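Langat towel log, February 6, 2018. Thread on how the example gathering is going.

1/ We're at 351 towel examples. The target for the first training run is 1,000.

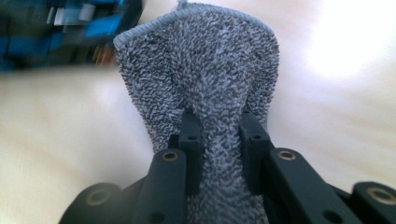 2/ One example is one pick, one fold and one release, done by a person holding the gripper. We stop recording when the fingers open.

3/ Terry cloth bunches up when you pinch it, and the bunch is different every time. The first model at Bekell only saw thin dishcloths and closed the fingers too far above the hem.

4/ So the rule for this batch is to vary the grip. Middle of the towel, corner, near the hanging loop. Change it after every 6 picks.

5/ I can do up to 40 in an hour before my wrist gets tired. After that the moves get sloppy and I end up throwing a lot of them out.

6/ Failed picks stay in, with a label. Drops where the person wasn't looking get deleted. Valtano keeps both kinds, and we may try that later.

7/ Someone asked about lighting. We leave the blinds alone and let it change through the day. Glare on the table is fine as long as you can still see the fingertips.

8/ Next up is washcloths, then pillowcases. Training starts in April if the count holds. Label sheet is in the Langat folder, second tab.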